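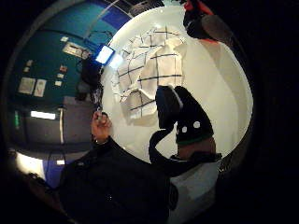

흰 바탕에 가는 검은 선 격자무늬 천

네스테드(Nesstead) 원단 가게 자주 묻는 질문: 선세탁, 재단, 보관까지

안녕하세요, 네스테드에서 손님 문의에 답장을 쓰고 있는 말리 왓킨스(Mali Watkins)입니다. 메일로 받는 질문이 비슷비슷해서 한 번 모아 두면 서로 편하겠다 싶어 시작한 글인데, 쓰다 보니 자꾸 하고 싶은 말이 늘어서 꽤 길어졌어요. 급하신 분은 필요한 질문만 골라 읽으셔도 괜찮고, 차 한 잔 옆에 두고 천천히 읽어 주시면 더 좋고요.

새로 산 천은 꼭 빨고 나서 재단해야 하나요?

저는 웬만하면 빨아서 쓰시라고 말씀드려요. 면이나 리넨은 첫 세탁에서 제일 많이 줄어드는데, 애써 만든 커튼이 한 번 빨고 나서 창틀 위로 껑충 올라가 버리면 정말 속상하거든요. 제가 처음 만든 부엌 커튼이 딱 그랬습니다. 지금은 잘라서 행주로 쓰고 있어요. 다만 벽에 걸어 두기만 하는 장식 천이나 액자에 넣을 자수 천은 그냥 쓰셔도 됩니다. 새 천의 빳빳한 느낌이 오히려 바느질하기 좋을 때도 있으니까요.

선세탁은 어떻게 하나요?

먼저 잘린 양쪽 끝을 지그재그로 한 번 박아 주세요. 재봉틀 꺼내기 귀찮으시면 손으로 듬성듬성 감침질만 하셔도 돼요(저도 자주 그럽니다). 이걸 건너뛰면 세탁기 안에서 올이 풀려 실뭉치가 천을 꽁꽁 묶어 버려요. 그다음 나중에 완성품을 빨 때와 똑같은 방식으로 빨면 됩니다. 완성한 뒤에 미지근한 물로 빨 생각이면 지금도 미지근한 물로, 건조기를 쓸 생각이면 지금도 건조기로요. 섬유유연제는 넣지 마시고요, 초크가 잘 안 그어지더라고요.

얼마나 줄어드나요?

천마다 달라서 딱 잘라 말씀드리기가 참 어렵네요. 같은 면이라도 성글게 짠 것은 많이 줄고 촘촘하게 짠 것은 덜 줄어요. 궁금하시면 손바닥만 한 조각을 잘라 종이에 대고 본을 떠 두었다가, 빨아서 말린 뒤 다시 대 보세요. 길이 방향과 폭 방향이 다르게 줄어드는 천도 있으니 식서 방향을 화살표로 표시해 두시면 좋아요. 저는 이 조각들을 버리지 않고 공책에 붙여 두는데, 몇 년 지나니 제일 아끼는 책이 되었답니다.

격자무늬 천은 초보자가 쓰기 어렵지 않나요?

반반이에요! 선이 그어져 있으니 똑바로 자르기는 민무늬보다 훨씬 쉬워요. 자를 대지 않고 선만 따라가도 제법 반듯하게 나오니까요. 문제는 두 장을 이어 붙일 때인데, 선이 조금만 어긋나도 눈에 확 들어옵니다. 그래서 첫 작품으로는 이음선이 없는 것, 그러니까 식탁보나 보자기, 냅킨 같은 것을 권해 드려요. 가장자리를 두 번 접어 박기만 하면 끝나고, 접는 폭도 무늬 칸에 맞추면 되니 따로 재지 않으셔도 됩니다.

무늬를 맞춰 이으려면 어떻게 해야 하나요?

핀을 아끼지 마세요. 두 장을 겉끼리 마주 대고, 위 장의 선에 핀을 수직으로 꽂아서 아래 장의 같은 선으로 나오는지 뒤집어 확인합니다. 선이 만나는 자리마다 이렇게 꽂으면 시간이 꽤 걸려요. 그래도 뜯는 시간보다는 짧습니다. 재봉틀이 위 장을 자꾸 밀어낸다면 시침질을 먼저 하시거나, 노루발 압력을 한 단계 낮춰 보세요. 저희 가게에서 수업을 맡고 있는 지앙 따(Giang Tạ) 선생님은 물에 녹는 풀을 얇게 발라 고정하는 방법을 쓰시는데, 저도 배우고 나서는 옷깃처럼 작은 부분에 즐겨 씁니다.

무늬를 맞추려면 천을 얼마나 더 사야 하나요?

무늬가 한 번 반복되는 길이를 먼저 보시고, 맞춰야 하는 조각 수만큼 그 길이를 더하시면 됩니다. 칸이 작은 격자는 여유분이 얼마 안 들지만, 큼직한 타탄체크는 생각보다 많이 들어요. 계산이 헷갈리시면 완성 크기와 천 이름을 메일로 보내 주세요. 그림까지 그려서 답장해 드립니다. 그림 솜씨는 기대하지 마시고요.

선이 비뚤어져 보이는데 불량인가요?

짠 무늬인지 찍은 무늬인지에 따라 달라요. 실로 짜 넣은 무늬는 천이 운반되면서 비스듬히 당겨진 경우가 많아서, 대각선 방향으로 살살 당겨 주고 스팀을 쐬면 대개 돌아옵니다. 둘이서 양쪽 모서리를 잡고 당기면 훨씬 수월해요. 찍은 무늬는 처음부터 올 방향과 조금 어긋나게 인쇄되는 일이 있고, 이건 당겨도 바로잡히지 않습니다. 이럴 때 올을 따를지 무늬를 따를지 물으시는데요, 식탁보처럼 펼쳐 놓는 물건은 무늬를, 옷처럼 늘어뜨리는 물건은 올을 따르시라고 말씀드려요. 어긋난 정도가 심하다 싶으면 재단하기 전에 사진을 보내 주세요.

흰 바탕에 검은 무늬가 있는 천, 빨면 물이 빠지지 않나요?

걱정되시면 흰 손수건을 적셔 검은 부분을 꾹 눌러 보세요. 묻어나는 것이 있으면 첫 세탁은 찬물로 따로 하시고, 빨래가 끝나자마자 꺼내 펼쳐 말리세요. 젖은 채로 뭉쳐 두는 것이 제일 위험합니다. 흰 부분이 누렇게 되었다고 염소계 표백제를 쓰시는 분들이 계시는데, 검은 선이 갈색으로 바랠 수 있으니 산소계로 하시고 그것도 구석에 먼저 시험해 보세요. 식초를 넣으면 색이 고정된다는 이야기도 많이 들으셨을 텐데, 요즘 염료에는 별 효과를 못 봤어요.

구김이 심하게 갔는데 다림질로 펴지나요?

대부분 펴집니다. 바싹 마른 리넨은 다리미로 아무리 문질러도 고집을 부리니, 분무기로 골고루 적셔서 돌돌 말아 두었다가 물기가 안쪽까지 퍼지면 다리세요. 저는 저녁에 말아 두고 아침에 다려요. 다리미는 문지르지 말고 눌렀다 떼었다 하면서 옮기시고요. 문지르면 격자가 물결처럼 휘어 버립니다. 그리고 구김이 조금 남은 리넨도 참 예쁘잖아요. 손님 오시는 날 아니면 저는 그냥 쓰는 편입니다.

천은 어떻게 보관하는 게 좋은가요?

접어 두면 접힌 자리가 햇빛과 먼지를 받아 먼저 상해요. 공간이 있으면 종이 심에 말아 두시고, 없으면 계절이 바뀔 때 접는 자리를 바꿔 주세요. 비닐봉지에 밀봉하는 것은 권하지 않습니다. 장마철에 한 번 눅눅해지면 빠져나갈 데가 없어서 곰팡이가 생겨요. 낡은 베갯잇 안에 넣어 두는 것이 저는 제일 마음이 놓이더라고요.

주문은 최소 얼마부터 되나요? 견본도 받을 수 있나요?

일반 원단은 반 마부터 잘라 드립니다. 젤틀로(Zeltlow) 리넨만은 두 마부터예요. 폭이 넓고 무거운 천이라 짧게 자르면 끝이 틀어져서 그렇습니다. 견본은 한 번에 최대 2장까지 무료로 보내 드리고 있고, 더 필요하시면 우푯값만 받아요. 화면으로 보는 흰색과 손에 든 흰색은 정말 다르니까 커튼처럼 크게 쓰실 분은 견본부터 받아 보세요.

자른 천도 교환이 되나요?

저희가 잘못 잘랐거나 흠이 있으면 당연히 바꿔 드립니다. 마음이 바뀌신 경우에는 죄송하지만 자른 천은 어렵고요, 자르지 않은 꾸러미와 실, 단추는 가능합니다. 그러니 세탁하거나 재단하시기 전에 꼭 밝은 데서 한 번 펼쳐 봐 주세요. 교환은 메레리드 란데그(Mererid Landeg)가 맡고 있으니 메일 제목에 주문 번호를 적어 주시면 빨리 찾아 드릴 수 있습니다.

바느질 수업은 언제 있나요?

봄가을에 초급반을 열고, 11월에는 명절 식탁보 만들기 반을 따로 엽니다. 오전 10시에 시작해서 점심 전에 끝나요. 재봉틀은 빌려 드리니 몸만 오셔도 되는데, 손에 익은 가위가 있으면 가져오세요. 남의 가위는 이상하게 손이 아프더라고요. 신청은 메일로 받고 있고, 자리가 차면 대기 명단에 올려 드립니다.

찾는 답이 없으면 어디에 물어보면 되나요?

편하게 메일 주세요. 답장이 좀 길 수는 있지만 빠뜨리지 않고 읽습니다. 완성하신 물건 사진도 같이 보내 주시면 가게 벽에 걸어 두고 다 같이 봐요!

공유 388 · 댓글 976 · 조회 2,651

문의: 네스테드 원단 가게 손님 담당 | 저작권 네스테드. 무단 전재를 금합니다. | 맨 위로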